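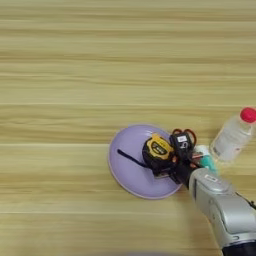 Viral Video Reporter (full time, remote)

Droltis is hiring a reporter to find, check and write up videos that are spreading on social media. The job is on the trending desk, which covers short clips posted by ordinary people: theme park disputes, restaurant arguments, wedding surprises, pets, pranks, travel complaints, and whatever else people are sharing that day.

Posted: 2020-04-16
Reports to: Mavis Oyelaran, trending editor
Pay: $2,883 per month before tax, paid on the last working day of the month
Hours: full time, early shift
Location: anywhere in the United States with a reliable internet connection
Start: May, exact day to be agreed

About the desk

The trending desk publishes short articles built around one clip or one thread. Most are written and online the same morning. We also run a smaller number of longer follow-ups, where we talk to the person who posted the clip a few weeks later and find out what it did to their life, their job or their inbox. Those do well with readers and we want more of them.

You would be joining Duván Sotelo and Wajid Shaikh, who write on the desk now, and Meinir Rowlands, who handles permissions and video rights for the whole site. Ebbe Lundgren runs Domero, the in-house tool we use to track how fast a post is moving. You do not need to know anything about Domero before you start. It takes an afternoon to learn and Ebbe answers questions quickly.

What you will do

Look through the main video and social platforms at the start of each shift and bring a list of clips to the morning call, with a line on each saying why a reader would care.

Write up the clips the editor picks. A typical article says who posted the video, what happens in it, what the poster says about it, how other users responded, and what the business or venue involved has said, if anything.

Contact the person who posted the video before we publish. Ask for permission to embed or use stills, and ask for their account of what happened. Keep a record of every message you send and every reply you get.

Contact the business, park, airline, school or restaurant named in the clip and give them a fair chance to respond. Update the article when they do.

Check that the clip is what it claims to be. That means looking for earlier uploads, comparing the place shown with maps and other photos, reading the poster's other videos, and asking them direct questions. A lot of clips are staged or are old ones posted again as new. We would sooner drop a story than run one we can't stand behind.

Write headlines that match the article. If the headline says a customer was thrown out, the customer was thrown out.

Write one follow-up piece a month, starting after your trial period.

Take a turn watching the reader tips inbox. The turn rotates through the desk and lasts one shift.

What we are looking for

You have written news or features for a website, a local paper, a student paper or your own regularly updated blog, and you can show us the work. Paid experience is good but we will read unpaid work with the same attention.

You use social media enough to know how things move on it. You can tell the difference between a joke format, a paid promotion and a real complaint, and you know when you can't tell.

You write clean, plain copy that needs little editing. You can spell names correctly under time pressure.

You are comfortable sending messages to strangers and calling press offices. Many will ignore you. Some will be rude.

You treat private people with care. Someone who posts a clip for their friends and wakes up to a huge audience has not agreed to have their address, workplace or family published. We don't name minors, we don't link to a private person's other accounts without asking, and we don't publish insulting comments about someone's body just because they are popular. If you would find these rules annoying, this is probably the wrong desk for you.

Useful but not required: Spanish or Portuguese, basic video editing, experience with reverse image search, some knowledge of copyright as it applies to embedded posts.

A college degree is not required.

Hours and pay

The early shift starts before most of the country is up, at 6 a.m. Eastern. If you live on the West Coast, please think about that before you apply – we can't move the start time. You will work one weekend shift a month and get a weekday off in exchange. Overtime has to be agreed with the editor ahead of time and is paid.

There is no bonus for page views. We do look at traffic, and you will be able to see the numbers for your own articles in Domero, but nobody's pay depends on them.

The trial period lasts up to 90 days. During it you will have a short weekly call with Mavis to go over published work. Health insurance and paid leave start on your first day, not at the end of the trial. We will send you a laptop. You supply the phone, and we pay a fixed monthly amount toward the bill.

All Droltis staff are working from home at present. This position was planned as a remote job before that and will stay remote when the office reopens. Interviews and training will be done by video call.

A note on the material

Most of what the desk handles is light. Some of it isn't. You will come across footage of accidents, fights, public meltdowns and people being treated badly, and you will read a great many unpleasant comments. You can pass on any clip without giving a reason and another writer will take it, or we will leave it alone. Please talk to Mavis or to whoever is on the call if it starts to build up.

You may also get abuse yourself after an article goes out. Forward anything threatening to the editor and do not reply to it. You may publish under a desk byline if you prefer not to use your own name.

How to apply

Send one email to the trending desk through the jobs form on our site, with the subject line "Viral video reporter". Include:

A resume, one page if you can manage it
Links to two or three things you have written, at least one of them on a deadline
A pitch for one clip currently spreading that you think we should cover, with a paragraph on how you would check it
Your time zone

Please do not send a full article on the clip you pitch. We won't use your pitch unless we hire you or pay you for it.

A cover letter is optional. If you write one, use it to tell us about a story you decided not to publish, or one you had to correct, and how you handled it.

What happens next

Duván and Mavis read every application. If yours goes forward, you will hear from us within 7 working days of the closing date and be offered a 45-minute video interview. It will be with Mavis and one other person from the desk, and you will be told beforehand who that is.

After the interview, we ask the remaining candidates to do a paid writing test. You will get a clip, the poster's caption and a set of comments, and you will write it up in the time we normally allow on shift. We use older clips for this, so the test is never published. Wajid marks the tests without names on them.

We will make an offer soon after the tests are marked. Everyone who was interviewed gets an answer either way. We are a small team and can't send detailed comments to everyone who applies.

Applications close at the end of the month. Late ones will be kept for the next opening but won't be read for this one.

Questions about the role can go to Mavis Oyelaran through the same form. For questions about video rights, or if you are a freelancer already holding footage you would like to license to us, write to Meinir Rowlands instead – that is a separate process and does not affect an application for this job.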